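Vondale floor staff meeting, September 28, 2020
Minutes taken by me (Hazem Helmy, packing side), typed up the same evening, so shout if I got you wrong!

We had 12 people in the break room and a few more on the phone from the Erraji site, who kept dropping off the line. Last meeting's minutes were approved without changes. The squeaky door is still squeaky.

1. Sorting work and the new shifts

This took up most of the hour. Management went over the plan again: the Proketti arms take over small-parts sorting on the late shift in January, and the people who do that sorting now get first pick of the demonstrating jobs. Two of those jobs are already filled, mine being one of them. Pay stays the same. I asked for that in writing and was told we'd have it by Friday.

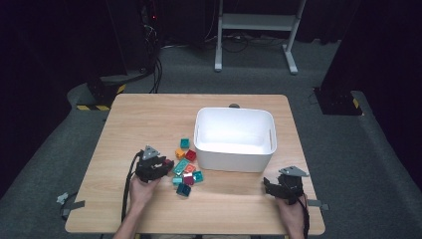
I said my piece about the demonstrating work, having done a good stretch of it now. I like it more than I thought I would, but it's tiring in a way sorting never was, and I don't think the 40 minutes we get between breaks takes that into account. You've got a gripper in each hand the whole time, each with its cable hanging down past your wrist, and you have to pick up toy bricks like you've got all day. Years of being told to go faster and now I'm told to slow down! My other gripe is the light. The room is dim beyond the table, and I come out of there squinting. Management will look at a lamp and at shorter turns.

Someone from Erraji asked what happens to people who don't want to demonstrate. The answer was receiving or returns, same grade. She wasn't thrilled, and I can't say I blame her (returns is cold). She wants it noted that she asked for a third option. Noted.

2. Mastach training

The Mastach course is open to everyone on the floor, not only the late shift. It runs on paid time. Sign-up sheet is by the lockers, please print your name so a person can read it.

3. Ticket 3374

Still open. That's the scanner at bay 2 that freezes when you scan too quickly. We'd all like this fixed before anybody buys another robot, and yes, I was asked to put that in.

4. Other business

Parking lot lines get repainted this weekend, so use the back lot. Leftover bagels went to the late shift.

To do: pay letter and lamp (management), turn lengths (management and me), third option for the Erraji folks (management to come back with something next meeting).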